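Last updated: Jan 1, 2024

WANTED: people who do the weekly shop (yes, you)

Girby is looking for households in and around Pullport to take part in a paid shopping diary. Starts in May, runs for 7 weeks. You keep your receipts, write a few lines after each shop, come and talk to us twice. We pay £114 at the end plus bus fares.

Short version for those in a rush. You need to be over 18, live within the Pullport bus area and be the one who does most of the food shopping at home. Doesn't matter where you shop. Supermarket, market, corner shop, a bit of everything. Doesn't matter how much you spend either. We are especially short of people living alone, people on night shifts and anyone feeding teenagers.

What it's about

Prices have gone up, we all know that. What we don't know much about is what people do at the shelf. Do you swap brands, buy smaller, skip it, buy it anyway and go without something else? Most surveys ask once and people answer from memory, and memory is rubbish for this sort of thing (ours included). So a diary instead. Same households, every week, small stuff written down while it's still fresh.

We're also interested in the things that aren't food but end up in the same shop. Washing up liquid, shampoo, loo roll, batteries, plasters. These get left out of nearly every food budget study and then the totals don't match the till reciept. Please write them down. All of them.

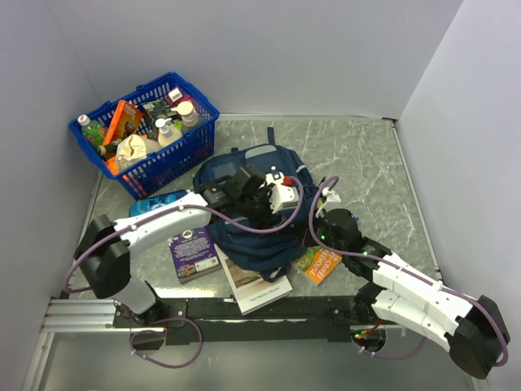

What you'd do each week

Keep every receipt from shops where you bought food or household things. Lost one? Write the total on a slip of paper, best guess is fine.

Fill in one page of the diary. Takes ten minutes, maybe fifteen the first time. Paper or phone, your choice. Paper ones come with freepost envelopes.

Note anything you wanted and left behind. This is the bit people forget in the second week so we send a text reminder. You can switch the texts off.

And 2 interviews, one before you start and one after you finish. An hour each, at our rooms above the Nustska café on the harbour road, or over the phone if you can't get there. There's a lift. Children welcome, there are crayons and a box of toys, not a great box but it's there.

What you get

£114 by bank transfer or cash, within a fortnight of your last interview. If you have to drop out part way you get paid for the weeks you did. No forms, no reasons needed. Bus fares paid on the day, keep the ticket. Tea and something from downstairs.

If you get benefits, a payment like this might need declaring. We can't advise on your own case but we can give you a letter saying what the money is for. Ask before you start please, not after.

Your details

Names come off everything before it's read by the wider team. Receipts get scanned then shredded. If your receipt has the end of your card number on it or a loyalty number, black it out or we will. We don't sell anything to anybody and we are not working for a supermarket. Money for the study comes from the Mohamedi Fund, who see the finished report and nothing else.

Who can't take part

Anyone working in head office or pricing for a food retailer. Shop floor staff are fine, very welcome in fact. One person per household. If you did our heating study last winter you can still apply.

How to apply

Ring or email, or leave your name and number in the book at the café counter. Tell us how many people you shop for, roughly which part of town and the best time to ring you back. That's all for now. We hope for some 300 households and places go in order, but we hold a few back for streets we haven't heard from. Everyone gets a reply, even if its a no.

Other languages: tell us which one when you get in touch and we'll try to find an interviewer. Large print diaries ready now.

Comments

Do online deliveries count? I haven't set foot in a supermarket since my hip.

Reply from Girby: Yes they do, forward us the order email or print it. Same thing as a receipt.

My husband and I shop separately, him on the way home and me at the market. Who fills it in?

Reply from Girby: One of you signs up, but put both lots of receipts in. Scribble H or M on the back or whatever you like.

Did the heating one. Money came on time, no bother at all. Biscuits were good

is pet food included?? its half my bill

Reply from Girby: Included. Put it under household.

Contact: Girby, above the Nustska café, Pullport | © Girby | Back to top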